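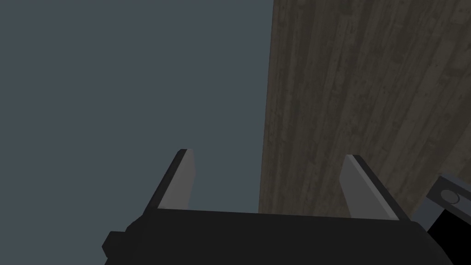 文:カティア・タヴァレス

地方の小規模な図書館が所蔵する郷土資料を、いかにして次の世代に引き継ぐか。この課題に長年取り組んできたスコウダール地域資料館の館長、モーリーン・ハワース氏に、資料保存の現状と今後の方針について話を聞いた。

ハワース氏が同館に着任した当時、収蔵庫の資料には統一された目録が存在しなかった。寄贈を受けた時期ごとに異なる台帳が用いられ、同一の家から寄せられた文書が三つの棚に分かれて置かれている例もあったという。「資料そのものは大切に守られていました。しかし、どこに何があるかを知っていたのは、長く勤めた職員だけでした。その方が退職された後、閲覧の申し込みに応じられないことが続き、利用者の皆様には大変ご迷惑をおかけしました」と氏は振り返る。

同館が目録の全面的な作り直しに着手したのは、その翌年度のことである。対象となったのは、農事組合の議事録、商店の帳簿、学校の日誌、個人の書簡など、合わせて4,000点の文書であった。作業は収蔵庫の北側の棚から順に進められ、現在までに2,353点の登録が完了している。残る資料には虫損や水損の激しいものが含まれ、登録の前に状態の確認を要するため、進度は当初の計画をやや下回っている。

「急ぐべきだというご意見は、館の内外からいただいております」とハワース氏は述べる。「ただ、文書は一度順序を崩すと元の並びを取り戻せません。束ねられていた紐の位置や、間に挟まれていた紙片にも、作成した人の意図が残っている場合があります。私どもは、開く前の姿を記録することを最初の工程と定めました」

この方針の背景には、過去の苦い経験がある。かつて同館では、商家ゴルウッドから寄贈された帳簿を年代順に並べ替え、背表紙を新しいものに取り替えた。ところが後年、帳簿はもともと取引先の地域別に綴じられていたことが、別に見つかった覚書から判明した。復元が試みられたものの、完全には果たせなかった。氏はこの帳簿を新任職員の研修で必ず手に取らせている。「きれいに直してあるので、初めて見る職員はたいてい感心します。その後で覚書を読んでもらいます。皆、しばらく黙り込みますね」

修復の実務を担うのは、保存修復士のステリオス・コンスタンティニディス氏である。同氏は、補修に用いる材料の選択について慎重な姿勢を示す。「後の時代の担当者が取り外せない処置は、原則として行いません。破れを繕う場合は薄い和紙とでんぷん糊を用います。糊の濃さは紙の厚みと季節によって変えますが、2月は乾燥が強く、同じ配合でも乾き方がまったく違います。毎年、冬の初めに試し貼りをして帳面に控えています」

コンスタンティニディス氏によれば、最も扱いに苦慮しているのは、粘着テープで補修された資料である。テープの基材は剥がれても、粘着剤が紙の繊維に染み込み、褐色の跡を残す。「善意でなさったことですから、責めるつもりはありません。ただ、ご家庭で古い手紙をお持ちの方には、破れたままで結構ですので、どうかそのまま封筒に入れてお持ちくださいと申し上げたい」

資料の公開についても、同館は見直しを進めている。従来は閲覧希望日の前に書面での申請が必要であったが、登録を終えた資料に限り、当日の申し込みを受け付ける運用に改めた。個人の病歴や家計にかかわる記述を含むものについては、引き続き事前の審査を行う。ハワース氏は、公開と保護の線引きが最も難しい判断であると認める。

「学校日誌には、欠席の理由が実に詳しく書かれています。家の仕事の手伝い、弟妹の世話、履物がないため、といった記述もあります。研究者にとっては得難い史料ですが、その児童のお孫さんが近所に住んでおられることもあるのです。氏名を伏せれば済むという問題でもありません。小さな町では、家の場所が分かれば誰のことか察しがつきます」

同館では現在、このような資料について、閲覧は認めるが複写は認めないという中間的な区分を設けている。この区分に当たる資料は560点に上る。研究者からは不便を訴える声もあるが、寄贈者の遺族からは、条件が明示されたことで安心して預けられるようになったとの意見が寄せられているという。

郷土史研究者として同館を利用するカヨデ・エクポ氏も、この措置に一定の理解を示す一人である。エクポ氏は、地域の水利組合プンドゥラの成り立ちを調べるため、議事録の筆写を続けてきた。「複写ができない以上、書き写すほかありません。時間はかかりますが、書き写していると、書記が交代した箇所が文字だけでなく言葉遣いからも分かります。前任者は反対意見を丁寧に残し、後任者は結論しか書かない。画面で流し読みをしていたら、見落としていたと思います」

一方で、エクポ氏は目録の記述に改善の余地があるとも指摘する。地名の表記が時代によって異なるため、現在の地名で検索しても古い文書に行き当たらないことがある。同館はこの指摘を受け、旧地名と現地名を対照した一覧の作成を始めた。集落ユスフについては読み方が複数伝わっており、いずれを見出しとするかは協議中である。

予算と人員については、楽観できる状況にない。収蔵庫の空調設備は更新の時期を過ぎ、専任の職員は館長を含めても2名にとどまる。夏季には除湿機を併用し、職員が朝夕に温湿度を記録している。ハワース氏は、設備の更新を毎年要望しているとしたうえで、次のように語った。「空調が止まれば、目録がいくら整っていても資料は傷みます。しかし、目録がなければ、何を優先して守るべきかをご説明することもできません。予算の折衝では、まず目録を机に置いてお話しするようにしています。以前に比べれば、耳を傾けていただけるようになりました」

後任の育成について尋ねると、氏は少し間を置き、業務日誌の重要性を挙げた。判断に迷った事例を、結論だけでなく、退けた案も含めて書き残すことを職員に求めているという。「私自身、前任者の日誌に何度も助けられました。字が大変に読みにくいのですが、迷っておられる日ほど長く書いてあるのです」

同館では本年度、登録済みの商店帳簿を中心とした小展示を予定している。会期および関連講座の日程は、館内の掲示で順次案内される。家庭に残る古文書の寄贈や寄託に関する相談は、開館時間中、受付窓口で受け付けている。

(2022年8月11日掲載)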